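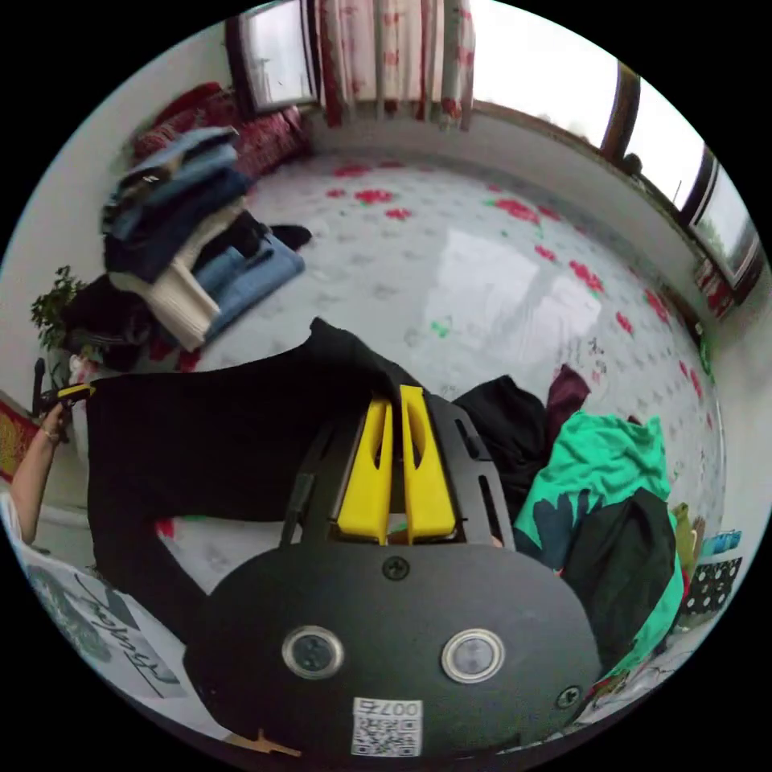
From: Mariann Barta
To: linen-and-laundry list
Date: 9 Jan 2024
Subject: Re: fold order for mixed piles

Khải Sầm wrote:
> I fold on the bed and stack as I go, denim included. By the end the
> pile leans and the sweaters have a crease across the chest. Is the
> order wrong or the fold? Also, large black items: in half first, or
> sleeves first?

Mostly the order. Denim is the heaviest thing in a normal household load and it should go at the bottom. A knit under three or four pairs of jeans takes a hard crease overnight, and a loose gauge takes it faster. If the jeans come out of the basket last, start a second stack and combine them when you carry everything to the closet.

The lean is a width problem. Pick one width and fold everything to it. I use 22 cm, which matches the shelves in the old Kavelitz unit. Jeans: leg over leg, seat point tucked in, then thirds. Knits: sleeves across the back, then in half once, never thirds.

Large dark garments: stretch between two points along one edge before the first fold. Hold the hem or the shoulder line, pull until the edge is straight, lower it flat, then do the sleeves. On a smooth sheet the fabric slides, so lower the far end first and let the near end follow. A cotton blanket under the work area stops most of the sliding. Lint from it will show on black, so shake the blanket out first.

Tyyne Riihimäki posted shelf heights in August. Her limit was some 3 kg per stack. I would go lower for wool.

What is the sheet you are folding on, sateen or percale?

Mariann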